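Tanoli Shared Workshop: Members' Forum
Projects > Towel folding arm > Corner grasp, progress report

Posted 9 September 2020

Members are advised that the gripper on the Skalline arm is now working with narrow metal fingers. The task remains a single fold of a small pink cloth, beginning from one corner. Comments on finger shape and work surface are invited before the next session.
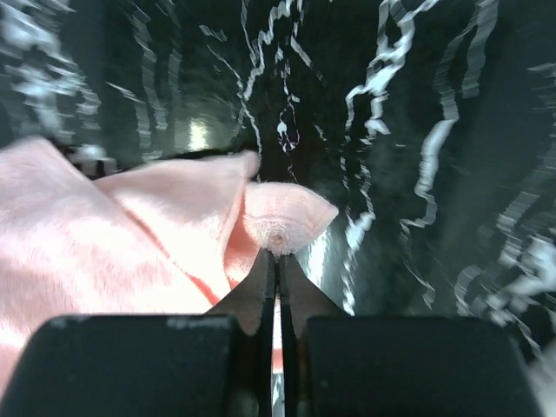 Hiwot Jemal
Project lead, towel folding arm

The fingers are set to close on a single corner before any lift is attempted. I propose that we keep the black marble-patterned surface for now. It is glossy and throws a good deal of glare, but the colour contrast with pale cloth is useful.

jidska_bench wrote:
I must disagree regarding the surface. White veins and reflections beside a pale towel will confuse any edge detection. A matte grey board would be the sounder choice.

Hiwot Jemal wrote:
Noted. The towel edge is fuzzy in any case, and a plain board will not cure that. I would sooner correct the exposure first.
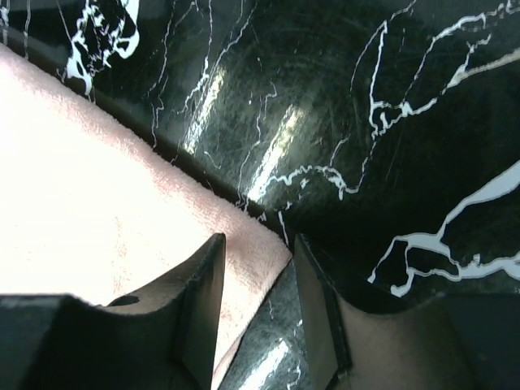
zostuvance wrote:
I support the matte board, with one condition: please keep the old settings on file so the two surfaces can be compared fairly. The finger opening should also stay the same for both.

jidska_bench wrote:
Agreed on the settings. I have a board cut to 653 by 618 mm and can leave it on the rack by the lathe.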